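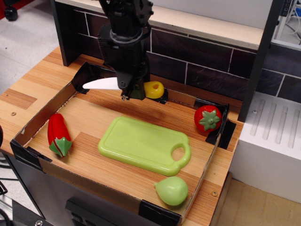 I have now spent more of this August thinking about toy food than about real food, and our dinners show it.

It started when my sister-in-law Hanna moved house and sent over her kids' old play kitchen gear in two shopping bags. Her youngest is 9 and has declared herself finished with pretend cooking, having moved on to real cooking, meaning toast. Mine is three and in her prime. She runs a restaurant from the end of our kitchen counter. The hours are irregular and the service is appalling.

My contribution to the business has been the tray. Plastic food is round, or near enough, and anything round in this house ends up under the fridge. So I took a cardboard box, cut it down until the walls were low enough for small arms, and lined the inside with some wood-grain stuff left over from a shelf project we don't discuss. Then black tape on all four corners. I would love to tell you I trimmed the rims neatly, but I used the bread knife, and cardboard remembers.

Kazimiera from next door, who has opinions, asked why I hadn't just bought a tray. There was a lovely one at Stubbs for 38 dollars. I said mine had character. She looked at the tape for quite a while.

Anyway, the food. The red capsicum is the favourite, mostly for its green star on the end, which gets chewed when she thinks I'm not looking. The strawberry is close to spherical and the most likely of the lot to make a run for it. And there's a yellow piece with a little hole in the top that has divided the household. I say capsicum. My husband says lemon. My daughter says it's cheese and that we should both sit down.

Everything gets prepared on a lime-green chopping board, which has a raised lip and a hole in the handle, and is frankly better than ours. The white plastic knife came with it. It has a smooth curved edge and couldn't harm a banana, but she handles it with enormous ceremony and tells me to stand back — hot, Mummy, very hot — while slicing something that is neither hot nor sliced.

The menu is limited. Yesterday I ordered soup and was brought the strawberry. I asked for the bill and was told 2,000 dollars, which seemed steep, so I complained to the manager, who was also the chef, and it went up by another 200.

Still, everything has stayed in the tray for most of a week. I moved the fridge to check. One dried pea, a pen lid, and a magnet from a plumber we never called. I've put the magnet back up. The tap in the laundry has started dripping.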